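ホーム > 現場ノート > 機材と予算 > ハンドグリッパー収集セットの見積もりの立て方

ハンドグリッパー収集セット、見積もりの立て方(急ぎ版)

来週の水曜が予算の締切という人が何人かいるので、先に手順だけ出します。清書はあとで。対象は手持ちグリッパー2本1組で家庭系の作業データを録る構成。アーム本体の購入は別ページ。

用意するもの
・表計算ソフト
・過去の発注メール(あれば)
・収集する作業の一覧。これがないと始まらない

手順1 作業一覧から数を出す

最初に機材の値段を調べない。先に作業。傘を掛ける、外す、皿を重ねる、タオルをたたむ、など。1作業につき何回録るかを決める。うちは1作業100回で組んでいる。これに失敗分を足す。足さない見積もりをよく見るけど、あとで必ず日数が足りなくなります。

回数が出たら日数に直す。1人が1日に録れる回数は作業でかなり違う。引き出しの開け閉めは早い。布ものは遅い。半日だけ試し録りして、その実測で割るのが一番ずれない。カタログの数字や他所の報告から持ってこないこと。

手順2 グリッパーの組数

基本は、同時に録る人数+予備1組。予備を削ると1本壊れた時点で全員の予定が動く。左右それぞれ別に壊れるので、予備は1本ではなく1組で。

比較したのはTrullmontとClernbyの2社。Trullmontは本体が高い、ただし指先の交換部品が最初から付く。Clernbyは本体が安くて部品が全部別売り。表に並べるときは本体価格でなく「半年使う状態」の合計で並べる。うちの場合は並べたら差がほとんど消えた。納期はClernbyが早かった。

見積もり依頼に書くこと:
・本数(左右の内訳も)
・マーカーキューブの有無と、予備の単価
・充電器とケーブルが含まれるか
・指先の交換部品の単価
・修理のとき代替機が出るか
・送料、分納できるかどうか

マーカーキューブの予備は本体と同時に頼んだ方が楽。後から1個だけ頼むと送料の方が目立つ。印刷面は擦れるので消耗品の扱いで。

手順3 小道具

ここを「雑費」で1行にする人が多い。経理から必ず戻ってきます。作業ごとに行を分ける。品名、数、買うか借りるか、終わったあとどうするか。
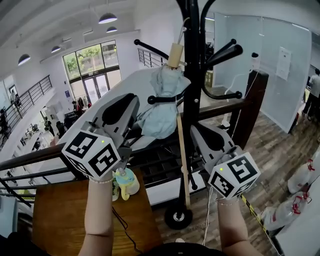
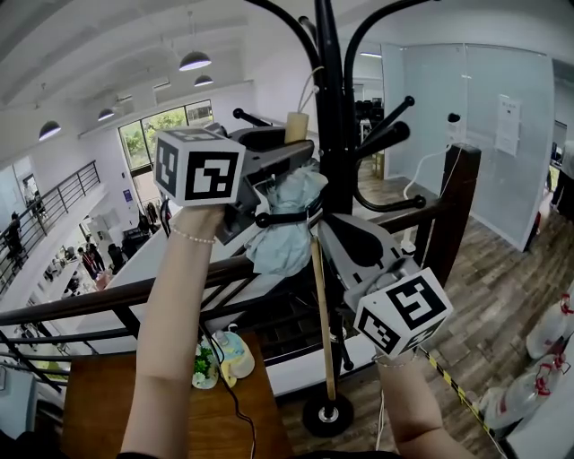 小道具の行を作るとき、金額より先に決めるのは「何種類そろえるか」で、同じ作業を1種類の物だけで録ると後で使いにくいデータになる。傘掛けなら傘だけ見積もっても駄目で、掛ける側も要る。黒いポール型のコートラックに水色の折りたたんだ傘が1本、この組み合わせで1行。ラックを変えたら別の行、傘を変えたらまた別の行。フックの先が丸い玉になっているラックと、まっすぐな棒のラックでは掛けやすさが違うので、できれば両方入れておきたい。土台が重いものを選ぶと作業中に倒れにくい反面、送料が上がるし、階の移動が面倒。ラックは中古で十分です。傘は新品、開閉を繰り返すと骨が先にやられる。Brigitta Camenzindさんの表をもらって使っているけど、「形違い」「色違い」の列が最初から分かれていて集計が楽だった。色違いは安い、形違いが高い。予算が削られたら色違いの方から減らす。

単価の低い物ほど数を間違える。皿、コップ、布類は割れたり汚れたりするので、作業で使う数+予備。予備の割合は自分の試し録りで決める。うちは最終的に小道具の行が153行になった。多いと言われたけど、戻されたのはゼロ行。

手順4 場所

会議室の一角で済むなら0円、と書きたくなる。でも書かない。他部署の部屋を使うなら使用の調整にかかる時間を人件費側に入れる。外を借りるなら、次を確認してから金額を入れる。

・電源の位置と、延長コードの本数
・床に養生テープを貼ってよいか
・照明を消したり付けたりできるか
・人が通る時間帯
・荷物を夜に置いたままにできるか

荷物を置けない場所は搬入搬出が毎日かかる。借り賃が安くても合計で負けることがある。うちはPlilbridgeの貸しスペースを1回それで外した。

ケーブル類は意外と抜ける。電源タップ、USBケーブル、結束バンド、長さ違いで。どれも安い。安いので申請を忘れて、当日だれかが立て替えることになる。最初から20本まとめて計上でいい。種類ごとの内訳は備考に。

手順5 人件費

録る人だけでなく、小道具を戻す人と記録を付ける人の時間も入れる。1人で全部やると、戻す時間の方が録る時間より長くなる作業がある。布ものがそう。

あと説明の時間。初めての人に持ち方とキューブの向きを覚えてもらうのに半日みておく。キューブを手や袖で隠す癖がつくと、録り直しになります。Mwanahawa Ogolaさんの班は初日の午前を全部練習に当てていて、その分も堂々と計上していた。真似した。

手順6 保存と確認

ディスク。試し録り半日分の容量を量って、日数を掛けて、さらに倍。倍は控えの分。クラウドに上げるなら月額が何か月続くかまで書く。収集が終わっても保存は終わらないので、収集期間で切ると足りない。

データの確認をTanuiに外注する場合、単価は本数でなく時間になる。長い作業ほど高い。手順1の一覧に「1回の長さ」の列を足しておくと、そのまま掛け算できます。

手順7 表にまとめる

シートは2枚。1枚目は合計だけ、上の人用。2枚目は全行。1枚目に細かいことを書かない。聞かれたら2枚目を開く。

列の並び:
区分/品名/作業名/単価/数/小計/納期/備考

納期の列を忘れないで下さい。年度内に届くかどうかで通る通らないが決まる行がある。グリッパー本体は特に。10月に入ってから頼むと年内はきついと両社に言われました。

予備費は区分ごとに付ける。全体に一括で付けると、削るときに一括で消える。

よくある差し戻し
・見積書の宛名が違う
・税込と税抜がまざっている(うちもやった)
・小道具の「一式」
・同じケーブルが2か所にでてくる
・廃棄費がない。ラックのような大きい物は粗大ごみの代金がかかる

提出前に、作業一覧の作業を1つ選んで、それを録るのに要る物が全部どこかの行にあるか指でたどる。3つか4つやれば抜けはだいたい見つかる。時間がなければ一番物の多い作業だけでも。

表のひな型は整理ができしだい、このページに追加します。税率の列がまだおかしいので直してから。

お問い合わせ | © 現場ノート編集係 | ページの先頭へ戻る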